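Automation in Everyday Work
Lecture 6: Can machines do the chores yet?
Notes by Jucélia Brandão
Revised 2021-03-17

Read these before the seminar. They cover what I say in the lecture, plus the worked case on clearing a counter, which we never have time to finish in the room.

1. The question

People have been promised a household robot for a long time. What they have is a washing machine, a dishwasher and perhaps a disc that sweeps the floor. All three work well, and all three depend on someone else doing the awkward part. A dishwasher washes plates. It does not collect them, scrape them, find a space for the big pan or put everything back in the cupboard afterwards.

So when somebody claims that a machine can do a chore, the first thing to ask is where the chore starts and stops. In these notes a chore means the whole job, from noticing that it needs doing to leaving the place fit for the next use. A task is one piece of it, such as picking up a cup. Most published results are about tasks. Most newspaper headlines are about chores.

2. Shop floor and kitchen

Factory arms have been reliable for decades. The Urkmont packing line we looked at in Lecture 3 moves 1000 cartons in a shift, and the arm makes the same few movements each time. The cartons are one size. They arrive at one height, facing one way. The cost of that line was mostly in the guides, trays and sensors that keep things so.

A kitchen has none of this. Things are left where the last person put them. Packets change shape as they are used up, and a jar may be full or nearly empty while looking much the same from outside. Nobody will bolt a guide rail to their worktop to help a machine find the salt.

There is a middle ground, and it is where I expect the first useful machines to turn up: hospital kitchens, hotel laundries, the back rooms of shops. These are untidy by factory standards, but they have rules about where things go, and staff who are paid to keep to them.

3. Worked case: the counter

Take an ordinary instruction: "Clear the counter and put what we need for breakfast on the tray." A ten-year-old can follow it. Write down what a machine would have to settle before it moved at all.

First, what counts as clutter. Some things live on a counter and some are only passing through. A toaster stays. A cereal box might stay or might go back in a cupboard, depending on the household. This cannot be worked out from the shape of the object, and two families will give two different answers.

Second, what is being asked for. "What we need for breakfast" is a list the speaker has in mind and has not said aloud. The machine may ask, but if it asks about every item the person will soon do the job without it.

Third, the order of work. Things at the back can be blocked by things in front, and an arm needs room for its wrist and its cables as well as for its fingers.

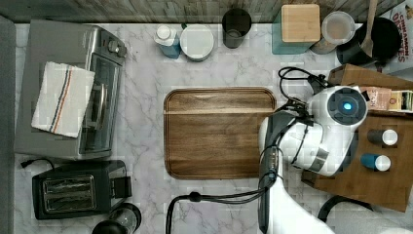
Look at the materials involved. A folded towel lying over a toaster oven has to be lifted as cloth, and cloth gives no fixed edge to aim for. Pinch one layer and it unfolds. Pinch too deep and the fingers meet the metal underneath. A clear plastic container is hard for a depth camera, which may report the surface behind it. Polished steel gives false readings of another kind. Spice jars are easier, being stiff and small, although jars kept close together leave little space for a gripper to open.

An empty wooden tray with a raised rim is about as kind a target as a kitchen offers. It is flat, it contrasts with white marble, and the rim helps to keep things from sliding off. Even so, setting down the first item is much simpler than setting down the sixth, when the gaps are narrow and the arm has to come in from above without knocking its neighbours.

Then there is the spatula standing in a pot. Is it being stored there, or is somebody cooking? A person would glance at the hob. A machine needs to be told that the question exists.

4. Reading the results

For the seminar you will have a short set of trial records from the Dorari teaching kitchen. There were 200 attempts at moving one item from a counter to a tray, and 74 per cent of them were logged as successful. Before you decide whether that is good, check the following.

What did success mean? In these records it meant that the item was on the tray at the end. An item lying on its side passed.

Who set the counter out again between attempts? A person did, every time. That work is not in the figures.

How do single moves add up? If each move works 74 per cent of the time and the moves are independent, then six in a row will all work in fewer than one case in five. Do the sum yourselves. A breakfast tray can easily take six moves.

What happened after a failure? A person who drops a spoon picks it up. Many systems simply stop, and a stopped arm over a worktop is in everybody's way.

5. Where this leaves us

My own view is that single tasks in a known kitchen are within reach, and whole chores in an unknown one are not. I would put cloth, clear plastic and unspoken household rules at the top of the list of difficulties, with speed some way behind. Plenty of people would accept a slow machine if it could be left alone - few would accept one that has to be watched.

Some of you disagreed with this last August, mainly on cost, and I have kept a fuller version of that argument for Lecture 7.

For the seminar

Choose one chore you do at home and write it out as tasks, with no task longer than one movement of one hand. Mark each place where you rely on something you know about the people you live with. One side of paper is enough.

Reading: Takagi, chapter 4, on grasping soft objects. The Holoreo case study is optional, but the section on resetting between trials is worth having.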